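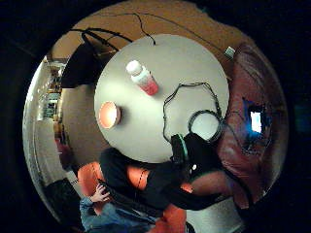 Cable week in the living room. I've been putting this off since we moved to Clidberg, so I'm going to post it as I go and maybe that will make me finish.

The wall first. It's the orange-brown one behind the round table. The cables go across it in long arcs because there are not enough outlets on the table side, and the first month we lived here I ran everything over from the other end and called it temporary.

I got a quote to do it properly. Rigoberto Ledesma came by and looked at it for ten minutes. $835 for a new outlet on the table side, with patching but no painting. Fair price, I think. Not this year.

So the plan is the cheap version. Flat against the wall, in a straight line, held with clips, then painted over to match if I can find the color. The can the last people left under the sink has dried solid.

The table is a Lerkau, bought used. White top, round. I like round in this room because you can get past it to the big maroon leather seat without catching your hip on a corner. The bad part is that a round table never sits flush with a wall, so anything coming down the wall to reach it has to hang across a gap.

One of the cables on that wall doesn't go to anything right now. It dips down and stops a little above the table. I used to have a lamp on it. The lamp went to the bedroom and the cable stayed.

Table rule, which I made up yesterday: only what gets used there, and the rest goes back where it lives. So far I've got it down to the orange dish, the bottle with the pink-red stuff in it, and the black cable. The cable is the one I can't decide about.

Question for people who do this more than I do. If you have a thin cable you need at the table every day but only for an hour or so, do you leave it there, or wind it up and put it in a drawer each time? I have tried the drawer. I last three days.

A few answers came in. Su-bin Yoo hangs hers on a hook under the tabletop. Dae-han Lim says to leave it out and stop worrying. Amado Bañez sent me a long message on winding cables so they don't twist, and I'm going to pass the main part along.

Short version of Amado's method: hold one end, make a loop the normal way, then make the next loop with the cable turned under itself. Keep alternating. It should lie flat when you let go. If it springs up, you did two the same way in a row.

Mine sprang up. It has been snaking across tables for so long that it has its own ideas. He says to let it hang from a door for a night with the plug end down and try again.

Went to Cemenora for clips. They had Hapeta adhesive ones in white, black and clear, 14 to a pack. I got clear. The woman at the register said they come off plaster fine if you warm them with a hair dryer first and pull down along the wall - pulling straight out takes paint with it.

Tested one behind the door where it wouldn't show. Left it overnight and took it off the way she said. No mark. Tested a second one and pulled it straight out to see, and yes, it took a flake of paint about as big as a fingernail. So she was right.

Wiped the wall with a damp cloth before marking the line. It needed it. I let it dry until after lunch, then used painter's tape as a guide because a pencil line would show on that color and I don't have paint to cover it.

Height matters more than I expected. I first taped a line just above the table, and from the seat that was the only thing you could look at. Moved it up and it was worse. Ended up going along the top of the baseboard, with one vertical drop at the end of the run. Uses more cable but your eye leaves it alone.

Going along the baseboard means the cable is 5 feet short for one of the runs. I do not want an extension cord lying behind the furniture, so that device is moving to the other side of the room. It should have been over there to begin with.

Someone asked if I'm covering it all with plastic channel. I looked at it. It would be neater. It also comes only in white, and white channel on an orange-brown wall is a stripe. If I had a white wall I would do it.

Bok-nam Shin, who has the same floor plan one level down, told me she turned her table so the side people sit on faces the doorway, and put the chargers on the shelves instead. Her point was that if charging happens at the table, the table will always have cables on it, whatever you do to the wall. I've been thinking about that one all evening.

So I'm trying it. Phones charge on the shelves now. The black cable gets wound after use and goes in a basket I cleared out for it. I'll report back in November on whether I stuck with it.

The orange dish stays on the table. I put keys in it at night and in the morning they are in it. I have no complaints about the dish.

Still to do: the vertical drop, the lamp cable that goes to nothing, and matching the paint. If anyone near Clidberg has had luck getting a color matched from a flake, tell me which store. I kept the flake.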